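Renting with Gallar: frequently asked questions

How much is the deposit?
Five weeks' rent on homes in Esmont and Bument. It goes into a protected scheme and you get the certificate by email within 30 days.

Why did my rent go up this year?
Our costs rose, mainly insurance and loan interest. Rents on the 354 homes we manage are reviewed each July. Your notice shows the old figure, the new figure and the start date.

Can I challenge an increase?
Yes. Write to us before the start date and say what similar homes nearby are let for. You can also apply to the tribunal. Keep paying the current rent until there is a decision.
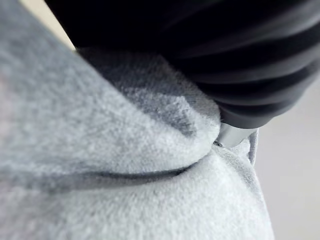
A tenant at Brandão Court wrote in to say that the tribunal route is slow, and that she would have liked to know at the start that she could ask for the increase to be spread over several months. You can ask for this. Put it in the same letter, with the amount you could manage at each step.

Is heating included?
Only at Brandão Court, where it comes from a shared boiler. Everywhere else you choose your own supplier.

I have fallen behind. What happens?
Ring us before the next payment is due. We can agree a repayment plan for arrears of up to £300 over the phone. Larger sums need a form showing your income and outgoings. We do not charge for setting up a plan.
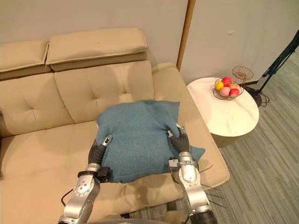 Furnished homes cost more to rent, and the difference is set out on the listing. You will get an inventory on the day you move in, so check it and return it signed. Large items are entered with colour and main features, so a sofa like this one would go down as beige, padded headrests, buttoned back cushions. Your own things, such as a blue pillow, stay off the list. Fair wear is not charged for.

Can I leave early?
After the first six months, with 2 months' notice in writing. Notice sent by email counts if it reaches us before 5 pm.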